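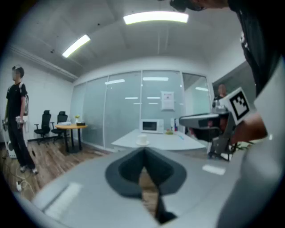 Monday, 24th February

I spent most of the day with the two hand-held grippers we are choosing between, the Dusis and the Stunidia. We only have the budget for one kind, and I wanted my own notes before the call with Porkeck on the arm.

Weight first. The Dusis comes in at 684 grams with the camera on. The Stunidia is heavier, but more of it sits over the wrist, and after 17 minutes of picking up a cup and putting it down I minded it less. My forearm got tired with the Dusis because the camera hangs too far forward.

The jaws are a closer call. The Dusis closes flat and parallel and had no trouble with the cup. It slid off the saucer 9 times before I learned to come in low. The Stunidia's fingers bend a little, so the saucer was easy, but I couldn't get a clean grip on a thin box lid with it.

For tracking I like having the marker board up on the gripper. It needs a clear view from the other camera, and that means whoever is holding it has to watch where their shoulder goes. Kyu-ri Ha kept losing the pose when she turned toward the table. We moved the board a bit higher and tilted it, and the dropouts went down. I want to try a smaller board as well. The current one catches on things.

The wide lens is good. It sees most of the room, so the pose estimate has plenty to hold on to even near plain white walls. Glass is harder. Reflections of the ceiling lights shift as you move, and the software sometimes picks them up as fixed points. Turning off one light panel helped. I still need to check whether that makes the image too noisy.

I'm leaning toward the Stunidia. Sveinbjörnsson sells a stiffer set of fingers that should fit it, and I've ordered a pair. Cable clips too. I stepped on the same cable all afternoon.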